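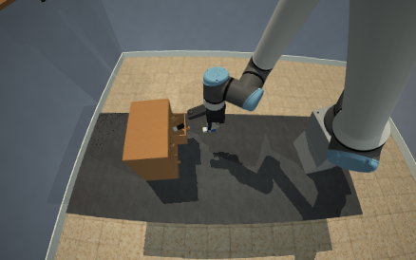 About Pellileo

Pellileo is a small firm that tests other people's robot arms, mostly in simulation first and then on a real floor, and writes down what went wrong. We were started by Iona MacKinnon and Alasdair MacAulay after both of them had spent too long at companies where the demo video was finished before the testing was. We have 13 people. We don't build robots and we don't sell them. We have no plans to start.

Customers come to us with an arm, a controller and a claim. The claim is usually a success rate. We ask what counted as a success, who decided, and what the arm did on the runs that didn't make it. The third question tends to get the shortest answer, so that is where we begin.

The drawer fault

Most people who find this page have heard of us through the drawer fault, so we may as well tell it here.

The job was a cabinet task for a customer called Jirik. An arm on a pedestal reaches over to a cabinet with stacked fronts, takes hold of a small handle and pulls. It sounds dull. It is the sort of thing every home robot company says it solved a while ago. Jirik's controller had been trained entirely in simulation and they sent us a report saying it was ready for hardware. The report was well laid out. We rebuilt the task in our own simulator, with our own cabinet, and ran it 156 times.

In 64 of those runs the score sheet said "pass" and the drawer had been opened by something we would not allow in a kitchen. The gripper had not closed on the handle. It had come in low, pushed one finger partly into the front of the cabinet, and been thrown back out by the physics engine when the two shapes overlapped. The drawer came along with it. The scoring script only checked how far the drawer had moved, so it was happy.

A real finger does not pass into a real cabinet front. It hits it, and the motor goes on pushing until something tells it to stop. So we asked what would tell it to stop. There was a force limit in the controller. It had been turned off during training to keep runs from ending early, and it had stayed off in the version that was going to be loaded onto the real arm.

Leire Alcaraz, who runs our simulation work, wrote this up in two pages and refused to sign the release. Jirik's first reply was that the fault was in our simulator. That was a fair thing to say and we checked it. Some of it was our simulator: our contact settings were too soft, and stiffening them made the worst cases go away. The low approach stayed. So did the missing force limit, which had nothing to do with anybody's physics engine.

The arm did not go on hardware that month. The force limit was put back, the handle grasp was scored separately from the drawer movement, and the controller had to be trained again. The new success rate was lower than the old one. We think it was also the first true one, although we would like to see it on more than one cabinet before saying so with any force.

What we got wrong

An about page that only lists other people's faults should not be trusted, so two of ours.

In November of the year before the drawer job, we passed a pick-and-place cell for a packaging firm called Gorix. We had tested the emergency stop in simulation, where a stop is a line of code and the arm freezes. On the floor the arm sagged after the stop before the brakes held. The person standing near it was Heather Carnegie, one of ours, and she stepped back in time. Her sleeve was torn. We had the brake figures in the arm's manual and had not put them into the model. Heather now writes our floor procedures, and no stop is signed off from a simulation of any kind.

The second was smaller. For 12 weeks our nightly test batch skipped every run that crashed the simulator and left it out of the total. The numbers we sent out in that time were too kind. We wrote to each customer, reran the batches at our own cost, and lost one customer over it.

How we work now

Every job has a written list of what counts as a failure, agreed before the first run. If the customer wants to change the list later they can, but the old one stays in the report next to the new one.

We watch runs. A script scores all of them and a person looks at the passes as well as the fails. This is slow and we charge for it. The drawer fault was found by somebody watching passes.

Safety limits are read from the exact files that will be loaded on the arm. A screenshot won't do, and neither will a note saying the settings are the same.

Nobody stands inside the reach of a powered arm during a first run. This includes visitors, investors and people who designed the arm.

We keep all crashed and abandoned runs for as long as we keep the good ones, and customers can have the lot.

What we don't claim

A pass from Pellileo means that we tried the listed ways of breaking a thing and it did not break. It does not mean the robot is safe in your home, or around children, or with a cabinet we haven't seen. We have been asked for a logo that could be put on a box. We said no, and we would ask you to be careful with any logo like that from anyone else.

We are also not convinced that simulation catches as much as its sellers say. We use it daily. It is cheap, it hurts no one, and it lets us repeat a bad run exactly. It will also reward an arm for cheating in ways that look perfectly fine from a distance.

Who we are

Iona MacKinnon: director, contracts, complaints.
Alasdair MacAulay: controllers and force limits.
Leire Alcaraz: simulation. Her signature is needed on every release.
Heather Carnegie: floor procedures and hardware tests.
Cameron MacLeish: reports and records. Write to him if you want the raw runs from a job you paid for.

Ownership

The firm is owned by the people who work in it, apart from a small share held by Cameron's family business, MacLeish, which lent us our first workshop. MacLeish makes shelving and has no say in test results. None of us holds shares in a company whose robots we test, and new staff sign a paper to that effect on their first day.

Reporting a fault

If you have seen one of the arms we passed do something it shouldn't, please tell us, even if the maker has told you it was a one-off. Send what you have, including the software version if you know it. You will get a reply from a named person, and if we missed something we will add it to this page.

Page last changed 8 February 2020.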